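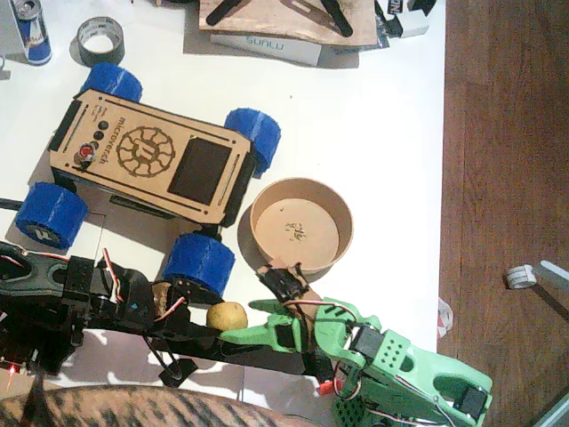 4. Setting up the label printer

The Madenik label printer needs a flat surface and a mains socket within reach. Keep it out of direct sunlight, as heat will darken the labels.

1. Press the two side catches and lift the lid.
2. Drop the roll in with the labels facing up.
3. Pull the first label out past the cutter and close the lid until both catches click. 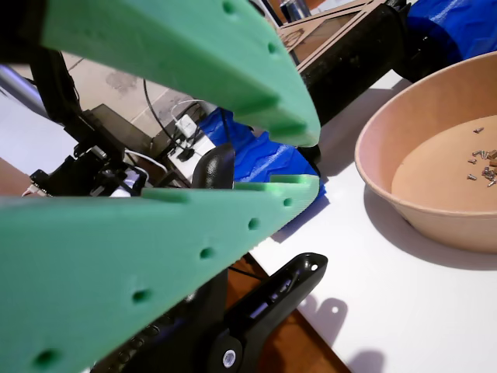

4. Plug in the power lead and hold the feed button until the light turns green. One blank label will come out. If more than one comes out, open the lid and straighten the roll.

Note: a full roll holds 186 labels. Other makes of roll may fit but can jam at the cutter.

5. Print a test label from the Settings menu. The text should sit level with the long edge.

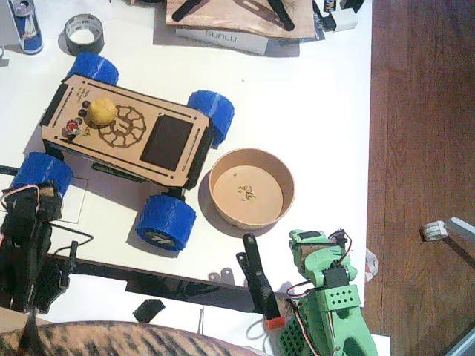 Fig. 7. Small four-wheeled rover with a yellow ball on its top plate.

Caution: the cutter is sharp. Switch off and unplug before clearing a jam.

4.1 Cleaning

Wipe the print head with a dry, lint-free cloth after every 3,000 labels. Leave the lid open for a few minutes first if the printer has just been used.
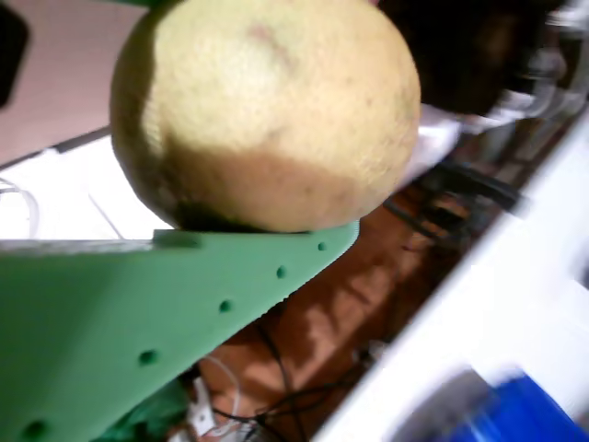 Do not use water or spray cleaner inside the case. Replace the rubber roller at 4,000 labels, or sooner if the print looks faint on one side.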